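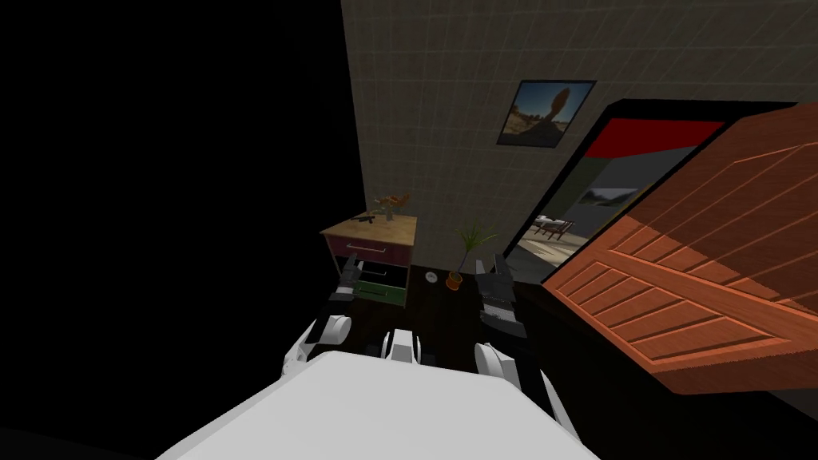
Fig. 1. Bedroom room file, view over the four-finger hand. Lower drawer (green) partway open.

Skendeo Lab Handout 3: Drawers
Intro Manipulation, summer session
Posted Jun 28, 2018

Read before lab. Last year people skipped it and spent the whole first hour on joint limits.

What you need
Skovevis installed and opening without errors. The bedroom room file (same one as handout 2, do not re-download). Your Cluswood controller from last time, even if it's ugly. 40 MB free on the shared drive for your log.

Task
Start from home pose. Get to the bedside cabinet, grab the drawer handle, pull. Let go, back off. 60 seconds sim time, then the run stops by itself. Use seed 1231 for the run you hand in, any seed you like for practice.

Cameras
Most of the lost points last session came from picking one camera and never checking the others. Wrist view is great for the last few inches and pretty bad before that. No depth feel at all, and you can be turned the wrong way without noticing it.

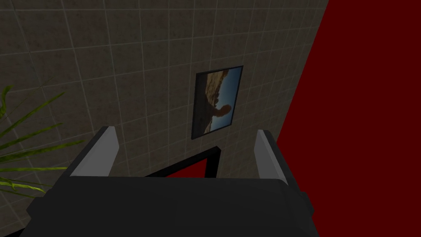 Wrist view and search moves. Do not write a search that just spins until it sees "something with an edge". There are lots of edges in this room. Point the gripper up the wall and you get tile lines running off at an angle, the framed desert print above the gap between the open fingers and no cabinet anywhere, and a lazy edge detector will happily call that print frame a drawer front. Gate it on height or on color, your choice, but say wich one in the writeup.

Grasping the handle
Approach straight on. Slow down before contact. Close, wait for the force reading to settle, THEN pull. Pulling while the fingers are still closing is the classic slip. 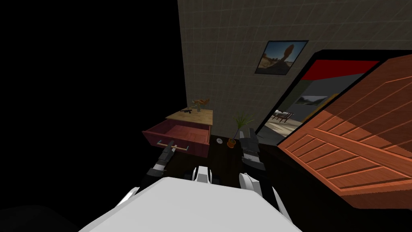
Two arm version. Optional, extra credit, same seed. One arm pulls, the other has to stay out of the way and not hit anything, so give it a parking pose before you start the pull. Left gripper closed on the bar, right one parked with the fingers up and open is fine. Watch the little plant by the right gripper, contact with it counts as a collision. Same for the vase on the tabletop.

Hand in
Log file, seed in the file name
Half a page: what failed first, what you changed
One plot of gripper force vs time, axes labeled please

Grading
Drawer open, no collisions: full marks. Drawer open with a bump: minus 3. Not open but the writeup explains why: still decent credit, so write it up.

Known problems
Texier plotter crashes if the log is empty. Check the log frist. Home pose button sometimes needs two clicks.

Next handout is doors. Same room.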